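Accueil | Cuisine | Salle de bain | Sols | Linge | Atelier | Contact

Entretenir un sol en marbre poli au quotidien

Le marbre poli est une pierre calcaire. Il craint les acides, les abrasifs et l'eau qui stagne. Un sol bien posé garde son éclat pendant des dizaines d'années si on s'en tient à quelques gestes simples, et s'abîme en une après-midi avec un mauvais produit.

Le dépoussiérage

C'est l'étape la plus utile et la plus négligée. Le sable ramené par les chaussures raye le poli à chaque passage. Un balai à franges en microfibre, sec, tous les jours dans l'entrée et deux fois par semaine ailleurs. L'aspirateur convient aussi, à condition d'utiliser la brosse à poils souples et de vérifier que les roulettes sont propres. Un gravillon coincé dans une roulette laisse un trait sur toute la longueur du couloir.

Placez un tapis de chaque côté de la porte. Évitez les dessous en caoutchouc de couleur, qui peuvent marquer la pierre claire.

Le lavage

Eau tiède et savon neutre, pH 7, bien dilué. J'utilise le savon pour pierre Illow à raison d'un bouchon par seau, mais n'importe quel savon neutre sans cire fait l'affaire. La serpillière doit être essorée à fond. On travaille par petites surfaces, on rince à l'eau claire et on essuie avec un chiffon sec. Les voiles blancs dont on se plaint souvent viennent du savon mal rincé ou d'une eau très calcaire.

À bannir : vinaigre, citron, anticalcaire, gel WC, crème à récurer, eau de Javel pure, éponge verte. Le nettoyeur vapeur n'est pas non plus une bonne idée sur les joints anciens.

Les taches

Vin, café, jus de fruit : tamponner tout de suite avec un papier absorbant, sans frotter, puis laver au savon neutre.

Gras : couvrir de terre de Sommières, laisser agir une nuit, balayer. Recommencer si besoin. Sur une tache ancienne, mélanger la terre avec un peu d'eau pour faire une pâte, poser un film alimentaire par-dessus et attendre le séchage complet.

Rouille : ne rien tenter avec un antirouille classique, presque toujours acide. Il existe des pâtes spéciales pour marbre, à essayer d'abord dans un coin caché.
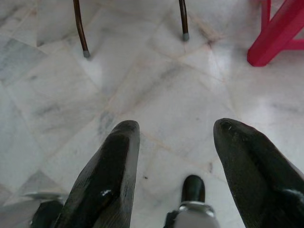
Carrelage en marbre blanc poli.

Les petites rayures et les zones ternes

Une rayure qu'on voit sans la sentir sous l'ongle peut s'atténuer avec un disque diamanté souple. Commencez au grain 1000, passez au 2000, puis finissez à la poudre à polir, toujours avec un peu d'eau et sans appuyer. Si l'ongle accroche, il faut un ponçage complet - c'est le travail d'un marbrier.

Une marque mate laissée par un acide n'est pas une tache, la pierre est attaquée en surface. Le savon n'y changera rien. Seul le repolissage rend le brillant.

La protection

Un hydrofuge-oléofuge incolore ralentit la pénétration des liquides. Il s'applique sur un sol parfaitement sec, au chiffon, en retirant l'excédent avant qu'il ne sèche. Pour savoir s'il faut en remettre, déposez une goutte d'eau dans un angle : si la pierre fonce au bout de quelques minutes, la protection est usée. Janvier est un bon mois pour faire ce test, quand le chauffage a bien séché la maison.

Sous les pieds des chaises, collez des patins en feutre et changez-les dès qu'ils se tassent.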